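Surgical scissors

Shares 246 | Comments 14

Surgical scissors are hand instruments used in operations and in wound care for cutting tissue, sutures, gauze and dressings. They belong to the basic instrument set of almost every clinic, together with forceps, needle holders and clamps. Most of them are made of stainless steel and are used many times, with cleaning and sterilization after each use. Single-use scissors also exist and are common in emergency bags and in small first aid sets.

Parts

A pair of surgical scissors has two halves which cross each other and are joined by a screw or a rivet. The part before the joint is the blade, and the part behind it is the shank. At the end of each shank there is a ring for the finger. In most models the thumb goes in one ring and the ring finger in the other, while the index finger lies along the shank and gives the direction of the cut.

The joint is usually a small flat screw. In older instruments it can be tightened with a screwdriver when the blades become loose. In many newer ones the screw is fixed at the factory, and the adjusting is left to a repair shop. If the joint is too tight, the hand gets tired quickly. If it is too loose, the blades bend the material between them and do not cut it well.

The relation between the length of the blades and the length of the shanks is important for the use. Long shanks with short blades give more control in a deep place. Short shanks with longer blades are better for cutting near the surface.

Types

Scissors are named by the form of the blades, the form of the tips, or the task.

Straight scissors are used mainly near the surface and for cutting sutures. The user sees the whole length of the blade, and the cut follows the line of the hand.

Curved scissors have blades that bend to one side. They are preferred for cutting and separating tissue, as the hand does not cover the view and the tips can be turned away from the parts that must be protected.

The tips can be sharp on both blades, blunt on both blades, or sharp on one and blunt on the other. In English-language catalogs these are often written as sharp/sharp, blunt/blunt and sharp/blunt. Blunt tips are chosen when there is a risk to injure something under the blade.

Bandage scissors have an angle between the blades and the shanks, and the lower blade ends in a flat, rounded tip. It is pushed under the bandage and slides along the skin. Suture removal scissors have a small hook in one blade, which lifts the thread before cutting.

Some scissors have hard metal inserts along the cutting edge. These are frequently marked with gold-colored rings, so the staff can recognize them without reading the engraving.

Use together with forceps

Scissors are rarely used alone. Tissue forceps, which are called thumb forceps in some books, hold the material while the scissors cut it. The person operating usually holds the scissors in the dominant hand and the forceps in the other hand. The grip area of the forceps has ridges across it, to prevent slipping in a wet glove. The tips may be smooth, serrated or toothed. Toothed forceps hold skin firmly with little pressure, and smooth or serrated ones are used for more delicate structures and for dressings.

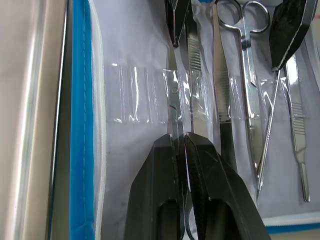 Softić Derkar, instruments editor

Straight and curved scissors often lie side by side with the forceps, and in a mixed group the steel looks very similar from one piece to the next. The finger rings are the quickest way to separate scissors from tissue forceps, which have none. To separate straight scissors from curved ones it is necessary to look at the tips.

In teaching rooms it is a common exercise to name each instrument and to hand it over in the correct way. Scissors are passed closed, with the rings toward the receiver, and they are placed in the palm with a light but clear touch. The receiver should not need to turn the instrument before using it.

Care

After use, the scissors are opened and rinsed before blood or other material can dry in the joint. Washing is done by hand with a soft brush or in a washing machine for instruments. Steel wool and hard powders are avoided, as they scratch the surface and the scratches can later hold dirt or rust. The joint is then dried and given a drop of instrument oil that permits steam to pass.

During steam sterilization the scissors stay open. Different metals should not touch each other for a long time in a wet tray, because stains may appear.

Sharpness is tested on a thin material such as gauze or a test sheet. The blades should cut along their whole length, including the tips, and should not pull the material when they are opened again. Paper, tape and plastic packaging should be cut with other scissors.

See also: Tissue forceps, Needle holder, Instrument tray

Last edited Apr 4, 2026

Shares 246 | Comments 14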